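My Turn With the Murker Sewing Robot

Hi, it's Steinar Kjærgaard again! Last month I tried a robot that picks tomatoes. In August I went up to Viltuvdale to try something much stranger: the Murker, a robot that helps surgeons sew.

A surgeon sits in a comfy chair and moves two handles. The robot copies every move with its skinny arms, only much smaller. If your hand slides 30 millimeters, you can set the tool to slide just a tiny bit. I kept giggling, it felt like having a mouse's fingers!

The stitches are called sutures (say it SOO-churs). You grab the thread, loop it, pull it snug, and tie a knot. Black thread is great for this, it really stands out against pink tissue.

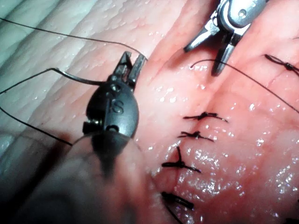

Does the robot decide where to sew?
The surgeon decides. The Murker only moves when a person moves the handles, and it stops when they let go.

So, is it any good? I think so. The handles are light, and the practice lessons (there are 26 of them) start out super easy. My first knot was a mess, and my second one was sort of a knot. The chair squeaks, though, and the foot pedals are too far away if you have short legs like me.

Bundstead, the company that makes it, lends a practice kit to science clubs. The kit comes with spongy pads to sew on, so ask your teacher to write to them!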